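Elerside Storage: Frequently Asked Questions

Home / Units and Prices / FAQ / Directions

Most of what follows was asked at the front desk. Some of it was asked through the gate at night, loudly. If your question isn't on the page, call the office or come by and ask Lino Galli, who manages the place and has heard worse.

RENTING A UNIT

What size do I need?
One size bigger than you think. Everyone measures the couch and forgets the lamps, the bike, the box of cables and the other box of cables. A one-bedroom apartment usually fits in a Medium if you stack well. If you stack badly, get a Large, and we won't say anything.

Can I see the unit before I sign?
Yes, and please do. Ask at the desk and someone will walk you over. It is a room with a roll-up door. People still like to stand inside it for a while and think.

What do I need to bring?
A photo ID, a card for the first month, and an address where mail reaches you. If the reason you're renting is that you no longer have such an address, a relative's will do. Ask the relative first.

Is there a deposit?
No deposit. There is a cleaning fee if you leave the unit full of leaves, paint or sofa. The rental agreement lists what it costs, on the page you will initial without reading.

How do I move out?
Give us 30 days' notice in writing. Email counts. Telling the guy who mows does not count, although he is a good listener.

ACCESS

When can I get in?
The gate works from 6 a.m. to 10 p.m. The office keeps shorter hours and closes for lunch at noon. Your gate code is yours alone. If you give it to your brother-in-law, then as far as we're concerned your brother-in-law is you.

My code isn't working.
Press the star key first, then the code, then the pound key. If that fails, check whether your rent is paid. If it is paid and the code still fails, call us, and accept our apology in advance.

I lost my key.
We don't keep copies. We can cut the lock off with you standing there and your ID in your hand. Bring a new lock, or buy one at the desk, where the markup is modest but real.

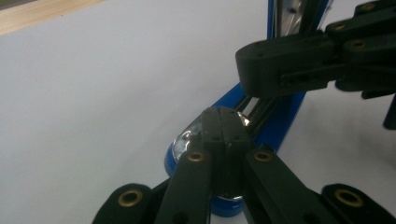 Can I change to a different unit later on?
Ask at the desk and we'll check what's open. If something suitable is free, you sign a new agreement, move your things across, and hand back the old unit empty and swept. Any rent you've already paid is credited to the new one.

WHAT GOES IN, WHAT DOESN'T

What can't I store?
Gasoline, propane, fireworks, tires in bulk, anything alive, anything recently alive. Food is also out, including canned food, including the canned food you are now about to argue for. The mice at Cultcombe, our other site, were a long and expensive lesson.

Can I run a business out of my unit?
You can keep stock and tools in it. You can't see customers in it, rehearse in it or give haircuts in it. Each of those used to be a gray area.

Can I sleep in it?
No. If you're stuck for a place, talk to the office and they'll give you the number for the county housing line. We mean that kindly.

Will my things get damp?
The indoor units are heated in winter. The drive-up units are not, and they feel October before you do. Keep mattresses off the floor and leave a gap along the back wall. Don't wrap a leather chair in plastic unless you want a different color of chair.

MONEY

When is rent due?
On the first of the month. We send a reminder before and a less cheerful one after.

Are my belongings insured?
Not by us. Your homeowner's or renter's policy may cover them, so call and ask. If it doesn't, the basic plan we offer at the desk covers up to $1000. Anything worth more than that deserves a better plan, and possibly a better home than a storage unit.

Do you ever raise the rent?
Sometimes. You get written notice first, and you're welcome to come in and be annoyed in person.

FINDING US

Where is the entrance?
On Menzies Road, at number 215. Most phone maps send you to the back fence on Trirmont Lane, where there is no gate and a very good view of the units. Turn around at the car wash and come back up the hill. The office is the first door on the left, and the bell works if you lean on it.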